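Print this page | E-mail this listing to a friend

Call for Participants: Come and Tidy Up With Us at Findano

Can a machine put your kitchen drawer in order yet? Can it pick up after a four-year-old, or sort the returns bin at the back of a store? We get asked this at every open evening, and our answer changes a little every few months, which is part of the fun of working here. Right now the answer is "some of it, on a good day, slowly." We would like to know a great deal more than that, and for this we need people who do these chores all the time and have opinions about them.

The Stistum study is looking for 100 adults to spend a morning or an afternoon with us. You don't need any background in engineering, and we would be just as happy if you had none. We want parents, stock clerks, home aides, people who clean for a living, and people who put off cleaning until company is at the door. You'll be sorting and putting away small everyday things at your own pace while we take notes — how you reach for something, what you pick up first, when you decide to use two hands. Later in the visit you'll watch our robot arm try a similar job and tell us, as bluntly as you like, where you would have done it differently.

The small stuff is where most of our questions come from. A toy car, a little yellow block and a lobster with its claws out are three quite different problems for a gripper, though most of us would scoop them up without looking while talking on the phone. Our collection of odds and ends stands at 1672 pieces, and Wanting Tian, who runs the sessions, is always glad to hear about the one thing in your house that never wants to be picked up.

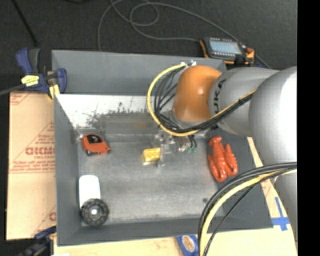 What a visit looks like

Sessions run on weekdays and on Saturday mornings and last up to three hours, with a good long break for coffee and something to eat. You will stay behind the marked line whenever the arm is moving, and a member of staff will be with you the whole time. We have 17 places left in the December round, and after that we start again in the new year.

Who can take part

You should be 18 or over and comfortable standing for short stretches (chairs are available, and several of the tasks can be done sitting down). Glasses, hearing aids and stiff fingers are all welcome. If you have arthritis or limited grip we would especially like to meet you, as chores look very different from where you are. Please don't sign up if you work for Fluteo or Lei, who are our partners on this study.

What you get

A gift card for your time, your bus fare or parking, and a short report in plain language when the round is finished.

How to sign up

Fill in the form at the Findano front desk or ask for one by e-mail, and tell us which 7 chores you would hand over first if you could. Wanting reads every list herself and will call you back to fix a time.

Shared 17 times | 7 comments

This site uses cookies to remember your settings. Accept | Learn more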